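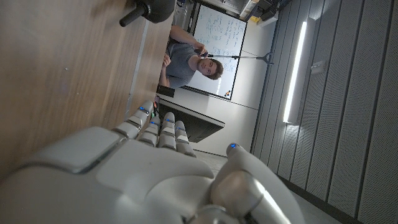
The new tabletop at Skandlow is finished, and I have been finding excuses to walk past it all week. Those of you who remember the old one (wobbly, grey with age, a burn mark where the glue gun used to live) will know why I'm so pleased. The colour came up better than any of us hoped, a warm light brown with the grain showing through, and the far edge is properly straight. It hadn't been on its legs a full day before people were putting things down on it, and I was hovering with a cloth like somebody's nervous aunt.

The boards came from Kokach, the salvage yard out past the rail bridge, where they had been stacked under a tarp since January. We paid $165 for the lot, delivered, and the driver helped carry them up the ramp. They looked pretty sad at first! Old varnish, paint drips, a few nail holes, one board with a slight twist in it. Ertuğrul Ekinci picked through the pile one evening and laid them out on the floor in about six different orders until he was happy with how they sat together. I would have stopped at the first.

Then came the sanding, which took three sessions and a great many discs. We started coarse, worked down to fine and did the last pass by hand, going with the grain. If you came in that fortnight and went home with dust in your eyebrows, thank you for your patience. The finish is Lumov hard oil, two thin coats wiped on with old T-shirts and left overnight in between. It smells a bit like oranges for the first couple of days and then you stop noticing.

The whole thing is 238 cm long, so it fits between the window and the sink with room to squeeze past at both ends. Ertuğrul rounded the corners over very slightly – run your thumb along one when you're next in, it's lovely – and filled the worst of the nail holes but left the small ones alone. I like that they're there.

A few notes on looking after it. Please put a mat under anything hot, and that includes the little kettle. Spills should be wiped up with a damp cloth and dried straight away. No spray cleaner, please, as it dulls the oil. If you're cutting or gluing, the green boards are on the shelf by the door. And if you do leave a mark, just tell one of us. Most scratches will come out with a bit of fine paper and a dab of oil, and there's half a tin left for exactly that.

The old top has been cut down for shelves in the back cupboard, so the burn mark lives on at knee height behind the paint tins. We still have two of the Kokach boards left over, each long enough for a bench seat. If you'd like to help turn them into one, we're starting on 27th August after the evening session. Wear something you don't mind getting dusty, and bring a sanding block if you own one.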